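# About the Trondlow Table Sports Program

Trondlow College has had a club sports office for a long time and a table sports program within it for a shorter one. We run table tennis, and in the spring we add a small schedule of pickleball on the indoor courts. This page covers who we are, how the teams are put together and how to reach us. 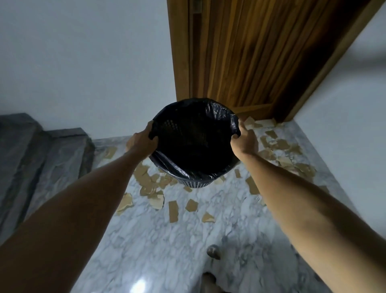 **Who can play for the college?**

Any student enrolled in at least one credit-bearing course can join the club. To travel with a team and play in a sanctioned match, a student has to be full time, in good academic standing and cleared by the health office. Graduate students are eligible on the same terms as undergraduates.

## How the program started

The program grew out of an evening drop-in group in the basement of Pillau Hall. Students brought their own paddles and took turns on the tables the dorm already had. Edgardo Malabanan was an academic adviser at the college then, and he had played league table tennis before he moved here. He began coming down after work, wrote up a practice plan and asked the club sports office to recognize the group.

Recognition came with a small budget and a regular slot in the gym. The first team traveled in one borrowed van, lost most of its matches and came home with a schedule of dual meets for the next year. We have entered a team in divisional play every season since, except for the one that was canceled.

Edgardo is still the head coach. He coaches part time and keeps his advising job, so practices start in the late afternoon.

## Teams and roster

We carry 2 teams, A and B. The A team plays the full divisional schedule. The B team plays an shorter schedule of dual meets and open tournaments, and players move between the two during the year based on results in practice matches.

The traveling roster is capped at seven. That is the number the van holds with a driver and equipment, and it also fits the format we play, which uses four players in a match with substitutes. Students who are not on the traveling roster practice with everyone else and can enter open tournaments on their own. We help with registration for those.

Tryouts are held in the first two weeks of the fall semester. A second, shorter tryout is held in January for transfer students and anyone who missed the first one. You do not need a rating to try out. If you have one, bring it.

## Practice

The team practices in the auxiliary gym, through the doors past the weight room. The main gym is used for basketball and volleyball and we are not scheduled there except for our home tournament in November.

A normal practice opens with footwork and multiball drills, moves on to serve and return, and ends with match play. Players keep their own match records in a shared binder. Beginners work at the tables nearest the door with an assistant coach until they are comfortable joining the main group.

Gym shoes with non-marking soles are required. Paddles can be borrowed from the equipment cage with a student ID. Competition rubber is the player's own expense, although the program buys in bulk once a semester and passes along the lower price.

## Coaching staff

**Edgardo Malabanan, head coach.** Edgardo runs practices, sets the lineup and travels with the A team. He teaches a one-credit activity course in table tennis each fall, open to all students.

**Fotis Nikolaidis, assistant coach.** Fotis played for the college for three years and was team captain in his last. He works with new players and travels with the B team. He also handles the match schedule, so other schools looking for a dual meet should write to him first.

## The Dagdag Open

Our home tournament is the Dagdag Open, named for the family that donated the first set of competition tables. It is open to students, alumni and players from the area, with separate events for rated and unrated players and a doubles draw in the evening. Last November it had 212 entries, our largest field so far. Entry fees go to travel costs for the spring.

Spectators get in free. Seating is on the north bleachers only, and the parking lot behind the gym is open to visitors that weekend without a permit.

## Costs

Club dues are paid once a semester and cover table time, balls and one team shirt. Travel, lodging and entry fees for sanctioned matches are paid by the program. Meals on the road are covered up to the college's daily rate. Students who have trouble with dues should speak to either coach. There is a waiver form, and it does not go through the team.

Online sign-up and payment are handled through Provilo, the same system used for intramurals. Your college login works there.

## Weather and cancellations

If the college closes for weather, practice is canceled. If the college is open, practice is on. For away matches, the coaches decide by noon the day before departure and send a text to the roster. Home matches that are called off are made up if both schools can find a date.

## Contact

Stop by the club sports office on the ground floor of Pillau Hall, or leave a message at the front desk for either coach. Prospective students who would like to sit in on a practice should let us know a few days ahead so we can sign you in at the gym.

*Page last updated January 14, 2022*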